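The clerk who kept the count going

Draslow's town clerk has worked in the same office for 22 years. She has certified budgets, bond votes and one recall election, and until last fall she had never been asked to leave the building by a police officer.

That changed in October, when a meeting of the Draslow town council was stopped partway through a vote on the Handholm annexation. A group of residents who opposed the plan had filled the seats and the hallway. When the council president called for the vote, several of them walked past the rail and stood in front of the dais. The meeting went into recess and did not resume for 4 hours.

The clerk agreed to talk about that night on the condition that her name be left out. She said she has no interest in becoming a face for either side.

"I had the roll call sheet in my hand," she said. "Two members had voted. I wrote down the time, I wrote the word 'recess,' and I took the sheet with me. That was the whole of my thinking."

The council members were taken to the records room on the lower floor, where there are no windows. She went with them. She said people mostly looked at their phones, and one member asked her whether the two votes already cast would still count.

"I said I believed they would, but I wanted to look it up. So I looked it up. I had the rule book downstairs anyway, we keep the old copies there."

Under the town's rules, a roll call that is interrupted picks up where it stopped if the same members are present. She read that section out loud to the group. There was some argument over the word "present," and whether a member who had gone home sick could be reached by phone. In the end the member came back.

Police cleared the chamber without arrests that evening. Four people were later cited for disrupting a public meeting. The council returned shortly before midnight and finished the roll call, and the annexation passed by one vote.

Asked if she had considered telling the council to put it off to another night, the clerk said it was not her place.

"They asked me if they could continue. They could. If they had asked me whether they should, I would have said that's what you were elected for."

The dispute over Handholm goes back further than the October meeting. The unincorporated area north of the river has 88 homes, most of them on wells. Supporters of annexation wanted town water extended there. Opponents, including a residents' group called Iltidano, said the cost would fall on people who had no vote in the council elections. The group has said it did not plan the disruption and did not ask anyone to cross the rail.

The clerk said she knew many of the people in the room. She had issued dog licenses to some of them and marriage licenses to others.

"A man I've known a long time was yelling about two feet from me," she said. "He wasn't yelling at me. But I was the one standing there. He came in the next week to pay his water bill and we talked about his roof."

She did not want to say whether he apologized.

Some things at town hall have changed. The rail has been replaced with a higher one that has a locking gate. Public comment now comes before votes on any land matter, and the limit on seats in the chamber, 42, is enforced at the door. Anyone over that number can listen from the lobby, where a speaker has been put in. She is in favor of the speaker and less sure about the gate.

"I have to unlock it every time I go get a glass of water," she said. "And it looks like we're expecting something. Maybe we are. I don't know."

She has also changed how she keeps her own papers. The roll call sheet used to be a single page. Now there is a carbon copy, and a deputy sits on the other side of the room with it during any recorded vote.

A lawsuit over the annexation is still open. It was filed by two Handholm property owners and argues that the vote should have been started over from the first name. The clerk has given a sworn statement and expects to be called if it goes to a hearing. The original sheet, with the word "recess" written across the middle, is in the safe.

She plans to stay through the next election – her last, she said, though she has said that before. She still sets up the chamber herself on meeting nights and still puts the rule book at the left corner of her desk.
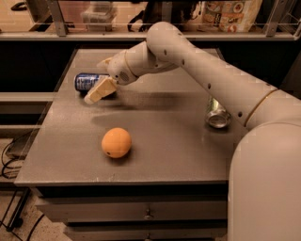
More from Local Government

Oláh school board delays decision on bus contract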